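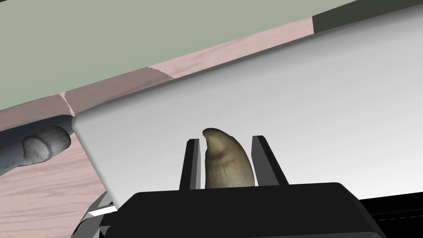
Ingegerd Rønning read our first draft and wrote in the margin that a gripper which closes fine in simulation tells you nothing until somebody has checked the zero. Fair. So this section is mostly about the zero.

Setup. The Wuna cell, simulated version, two-finger gripper, wrist view. Test part is the curved horn shape, thick at the base and narrow at the tip, so the fingers never meet it square. Good for finding bad settings.

What was wrong - finger offset was saved from an older model of the cell. Closed position read 955 in the log, should be 950. Doesn't sound like much. We ran 543 grasps before anyone looked, and nearly all of that log is useless now.

Fix, in order:
Open fingers fully, clear the old offset.
Close on nothing, read value, write it down.
Save, restart the sim, read it agian.
Repeat 7 times. Same value every time or start over.

Upkeep: zero check each morning before the first run, and after any change to the finger model. Log goes in the Dredetstead folder, not on the desktop.

Still open - contact friction on the finger pads. Left at default for now. Will try other values in July if we get teh machine time.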